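**Sastley puts its tabletops on show, and skips the word "timeless"**

CUSTER, April. Sastley, the furniture workshop, will open its showroom doors this month with pale wooden tabletops and a small group of painted metal pieces under the name Flillon. The company is aware that the world has plenty of tables already.

"Every maker says its wood has character," said Vernon Zacharias, who runs the workshop. "Wood has grain. Some people like a lot of it and some don't. Come and look before you pay for it."

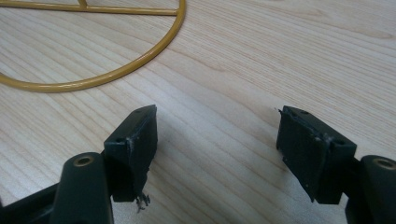 Prices for a Flillon top start at $2000, with the largest size at $4000. Zacharias admits that is a lot of money for a flat surface. Buyers can order a sample board for $74, and the full amount comes off the bill if they go ahead. Sastley will make 100 tops in the first run and has not promised a second.

The metal pieces were added at the urging of designer Maëlle Nguyen, over some resistance from the shop floor.

"I was told color would sell the wood," said Atif Kiani, who handles finishing. "I've heard that about scented candles too. We'll see in the fall."
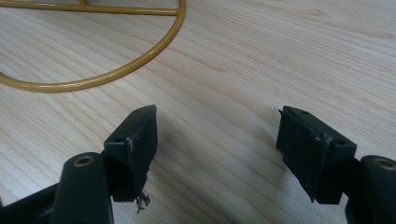

Nguyen settled on one color after a winter of arguing, and there will be no others this year. Trade visitors at an early showing asked for black, white and a gray that one of them called "mist." She turned them all down. The mustard yellow stays, in a glossy finish on rounded rod, and the ring with its straight crossbar lies flat on the table, pale wood showing through the gaps. Whether anyone needs one is a question Sastley leaves to the customer.

The showroom is at the Oyelaran building in Custer and opens at 10 a.m. Press inquiries go to Crisanto Dumlao at the front desk.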